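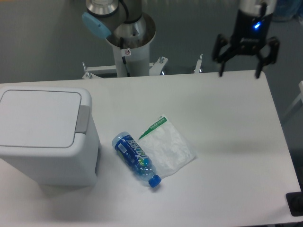
A small lidded bin, a bottle and a crumpled packet on one of the tables at the Clasley open day.

The flyer for the Clasley open day promised "the tidy home, rethought," and I drove 50 miles to see what was left to rethink. I have owned trash cans all my life. My opinion going in was that they were fine.

Clasley is a long, low building behind a tile warehouse in Zollau, with a parking lot too small for an open day. The company makes household storage and waste bins, and twice a year it lets the public in. Admission is free, but you hand over an email address at the door, so I'm not sure free is the word. The woman at the desk gave me a lanyard and a booklet and said the tour would take an hour. It took 35 minutes, and a fair part of that was the gift shop.

The first room was the history wall, which I skipped after the second panel. The second was the one I had come for, where the small bins are set out on plain white tables with the sort of litter they are meant for. The one I spent the most time with was off-white, boxy, with rounded corners and a flat lid. On the right side of the lid there's a light grey tab. I took it for a push latch, the man next to me was sure it was a hinge, and there was no card to settle it. If two grown adults can't agree on which part of a trash can you press, I would call that a problem with the trash can.

My bigger complaint is about size. Next to the bin was an ordinary plastic water bottle with a blue cap and a dark blue label in Chinese, lying on its side by a crumpled white packet. The packet I have no worries about. The bottle is another matter. Put one of those in a bin meant for a desk or a bathroom counter and you've used up a good share of the room inside, and I'd want to see the lid close over three. The booklet says the small model holds "a day's waste for the modern desk." Whose desk? Mine produces more than that before lunch.

I will say the finish is nice. A smooth white bin looks good under showroom lights. I'd like to see the same bin after a winter in my kitchen — coffee grounds, tape residue, whatever it is that comes off onions.

The guide told us that each design goes through 885 openings and closings before it is approved. She seemed proud of this. I did the math in the parking lot, and at 15 openings a day, which is modest for my house, that gets you through 59 days. Maybe the test is harder than it sounds. I asked, and was told it was "a very thorough process."

Sorting came up too. The booklet has four pages on recycling, and the tour gave it one sentence. A bottle like that one belongs in recycling where I live, and the packet probably doesn't, so a single bin with a single lid solves half of the problem at best. There is a divided model, the Nunora, but it was "between versions" and not on display. It should be back for the August open day.

The shop had the small bin at a price I won't repeat, and I bought a roll of bags. They don't fit my can at home.

Parking is free if you arrive early, and the coffee is from a machine.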